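Paper cups going soft – what do you all use?
Senad Nedeljković, Juradside

We get through 50 small paper cups a week on our white table and I'm fed up with them. Coffee left in one goes through the seam by lunch.

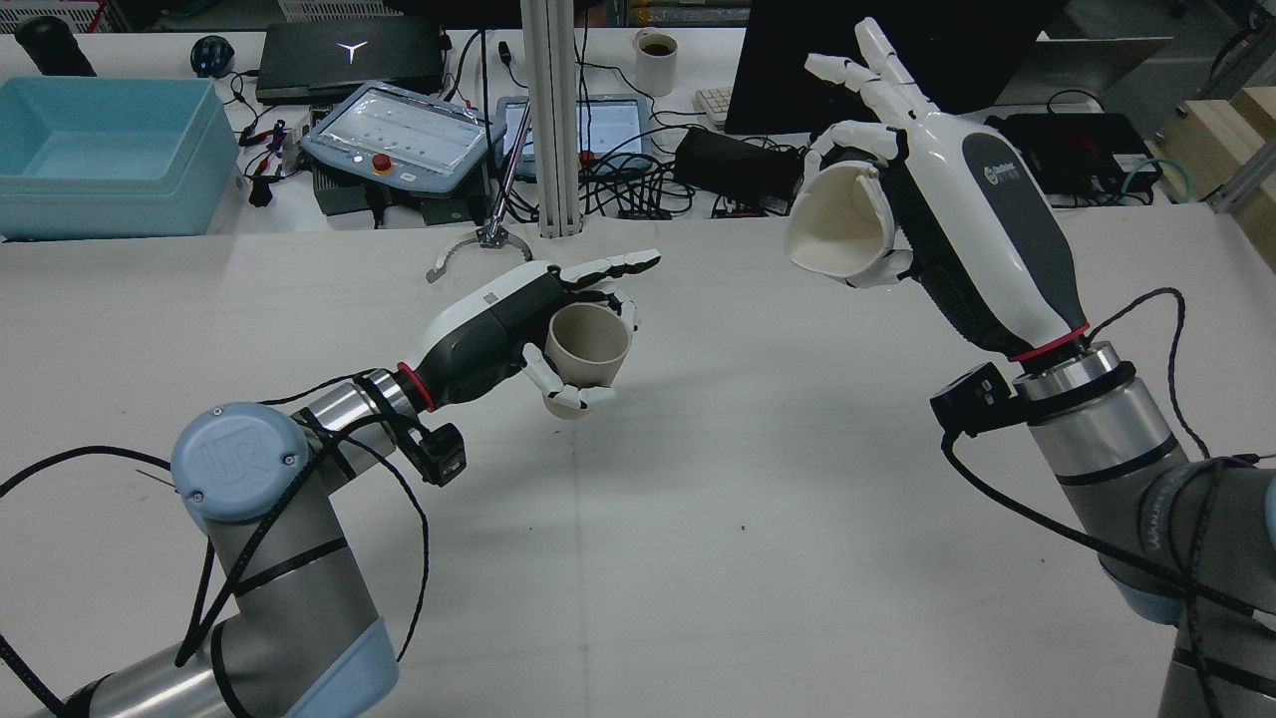

I've tried doubling them up – works, but feels wasteful. Any ideas?

Ilir Stan
Get the double-walled ones! Mine are from Zavham and they last all afternoon (lids are extra, annoyingly). For anything longer I'd have a proper mug.

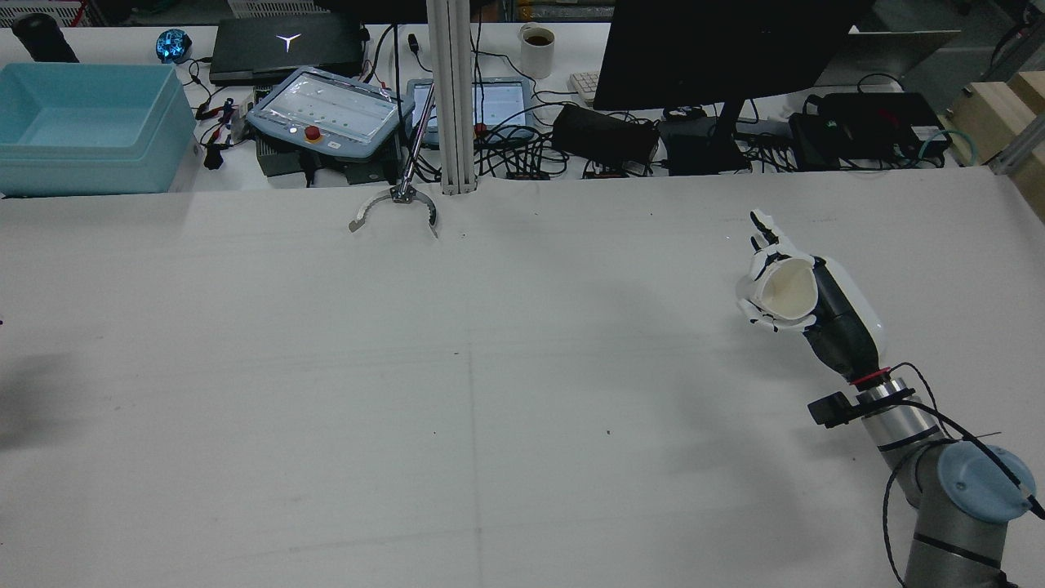

Bošković
mug. wash it. done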